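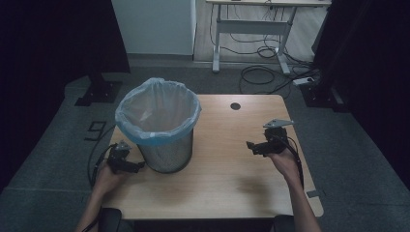
May 29, 2021

Regulator, Drekier movement, rate work continued.

State at start: clock on the test board since the last entry, running on its own weight, case off, dial off, hands on for reading. Rate from the previous run was 41 seconds per day fast. Bob was set high on purpose after the new suspension spring went in, because I did not know how the effective length would come out and it is easier to come down than go up. Coming up under load tends to drag the nut face against the bob sleeve and leave burrs.

Rating nut has engraved divisions. The old card in the case claims 2 seconds per day per division. The card is for the original bob. Our bob is a replacement of unknown age, so the card value was treated as a guess until measured.

Adjustment 1. Pendulum stopped at rest, bob steadied by hand from both sides, nut lowered 17 divisions. Rod held at the flats below the bob so that no twist went up into the spring. Restarted by drawing the bob to one side and letting go, no push. Left alone until the arc settled before taking the first reading.

Result: 5 seconds per day fast. Total change 36 seconds for the 17 divisions, which comes out slightly over the card value per division. So the card is usable with this bob. Close enough that I will not make a new table. Pencil note added on the back of the card.

Adjustment 2. Nut lowered two more divisions. Expected to land just on the fast side of zero. Measured 2 seconds per day fast. That is a smaller change than two divisions should give, and I do not have an explanation I trust. Candidates, in the order I would check them:

Backlash at the nut. The thread is worn at the position where it has sat for most of its life and we are now moving across that zone. Bob may have hung up on the sleeve and not followed the nut down fully.

Room temperature. Shop was cooler for the second run. The rod is wood, so the effect should be small, but the bob is brass-cased and supported from below, and I have never worked out how much of the rod expansion it takes back.

Humidity. Same objection, larger effect for wood. The rod finish is checked along one edge and bare at the bottom end where somebody trimmed it. Bare end grain on a pendulum rod is asking for trouble. A damp day lengthens the rod and the clock loses, a dry day the reverse. It was dry.

Arc. Did not read the arc scale at the start of the second run. Should have. If the arc was smaller, circular error alone would push the rate toward fast and could account for the missing part. From now on the arc gets written down with every reading or the reading is thrown out.

Decision: do not touch the nut again. Anything left is small enough to be handled with weights on the tray, and the tray needs to be fitted anyway.

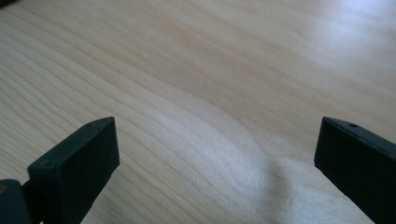
Escapement. Deadbeat, pallets original as far as I can tell. Checked drop on both sides by leading the escape wheel through by hand with the weight removed and light finger pressure on the third wheel. Drop is even to the eye on most teeth. There is one tooth with visibly more drop on the exit side, marked with a dot of felt pen on the crossing. It could be a slightly bent tip or an old repair. Under the loupe the tip looks straight but shorter. Not going to stretch it. The risk is out of proportion to the benefit and the clock does not care.

Locking is a little deep on entry. It costs some arc but it is safe. Beat Prantl wants it shallower and he is probably right from a timekeeping point of view, but the pivots in the pallet arbor are going to be looked at again in July and any change in side shake will alter the locking. No reason to set it twice. Disagreement noted, his initials in the margin of the paper copy.

Pallet faces: polished, no ruts that catch a fingernail. Faint line on the entry face where the wheel has run. Shimming the wheel over would put it on fresh steel. Left as is.

Oil. Pikach clock oil on the train pivots, a small amount in each sink, applied with the fine oiler. Pallet faces got a trace on the exit face only and then one full turn of the wheel to spread it. Nothing on the wheel teeth in the train, nothing on the pinions. The front center pivot pulled its oil out along the plate last time. Degreased the area around the sink and tried again with less. If it creeps again, the sink edge has lost its corner and needs to be recut. Check at the next entry.

Old oil residue in the great wheel pivot holes was brown-green and gummy. Pegged out until the pegwood came back clean, both plates. Pivots burnished where needed. The rear pivot of the second arbor has a groove close to the shoulder that I could reduce but not remove. It is within what I am willing to leave in a clock that will be looked at regularly. I would not leave it in one going out the door to a customer.

Crutch. There was lost motion between the crutch pin and the slot in the rod. Slot is brass-lined, lining worn oval. Closed the lining slightly on a mandrel and dressed it with a fine file until the pin moved freely with no shake that I could see. One thin smear of oil. The sound of the beat improved more than expected: the double knock on the left swing is gone. I had been blaming the escapement for that.

Beat setting. Done by ear first, then with the pickup clipped to the seatboard. The knurled adjuster on the crutch is stiff and jumps. Would like to take it apart and clean it, but not in the middle of a rate run. The setting is good now and the adjuster holds it by friction, so leave it alone. Anybody moving the case must recheck the beat.

Suspension spring. The new one is from Joly, two-strip type, brass chops. Chops were a little thick for the cock and had to be eased on a flat stone. Worked from both faces to keep the strips centered. Checked against the light for kinks before fitting: none. The first spring out of the packet had a wave in one strip and was set aside. Hung straight. Bob swings in one plane with no wobble, which the old spring never managed.

Test board. Screwed to the brick at the end wall, not to the stud partition. The earlier trials on the partition were a waste of time, all of them. With the weight falling past the level of the bob there was a clear loss of arc, sympathetic swing of the weight, and you could feel the partition move with a flat hand. On brick the effect is still present but small. Note the weight position when reading the arc. The case at its final location in Aseswood will be fixed to masonry, so the brick result is the relevant one.

Line. Gut replaced with the synthetic type. I do not like how it looks on the barrel and it is too springy to lie down on the first wind. A short piece of the old gut was kept as a sample for diameter. Knot at the barrel end was sealed with a touch of heat and pulled back in to check that it clears the plate. It clears.

Readings. Same time signal for every reading, second hand read at the tick and not between ticks. Estimating between ticks gives nothing on a seconds pendulum except false confidence. The earlier pages mix readings from the wall clock with readings from the time signal. Those have been struck through in the log and should not be used for the plot.

Also for the plot: pressure. We have no decent barometer in the shop and I have been writing down the figure from the weather service, which is reduced to sea level. Offset is constant so it does not matter for the slope, but whoever reads the log later should know that it is not station pressure. Label the column properly.

Rod end grain. Sealed today after the second run, two thin coats of shellac, brushed, with the bob removed and the rod hung from a hook. This invalidates any direct comparison with the two runs above for humidity. Accepted. It had to be done sometime and the nut is off the critical list. Shellac to harden over the weekend before the bob goes back on. Do not hang the bob early, the sleeve will stick to the finish and pull it.

Writing-up desk: log sheets, rating card and spring packet moved out of the metalworking area. Swarf keeps ending up in the paper.

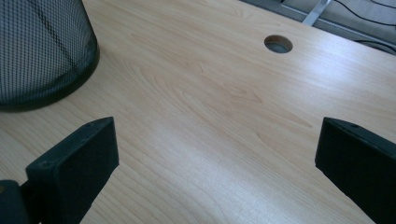 Desk top with grommet hole and black mesh wastebasket.

Parts in the tray, labeled: old suspension spring, old gut sample, the wavy spring from the packet, two taper pins that did not fit, dial feet screws. Dial itself is wrapped and on the top shelf face up. Do not stack anything on it. Silvering is sound except by the winding hole, where the key has scuffed it. No work planned on that.

Open items:

Read arc at start and end of each run, weight position alongside.
Refit bob after shellac has hardened, return nut to the scribed line.
Fit tray on rod, cut small brass weights, stamp them.
Look at oil at front center pivot.
Ask Beat for his locking measurements from the other regulator.
Find out whether the seatboard screws are original thread. One of them is tight for the last part of its travel and I do not want to force it.
Case: hinge on the lower door binds, shave or repack. Low priority.

Next rate run starts when the bob is back on. First day discarded for settling, as before.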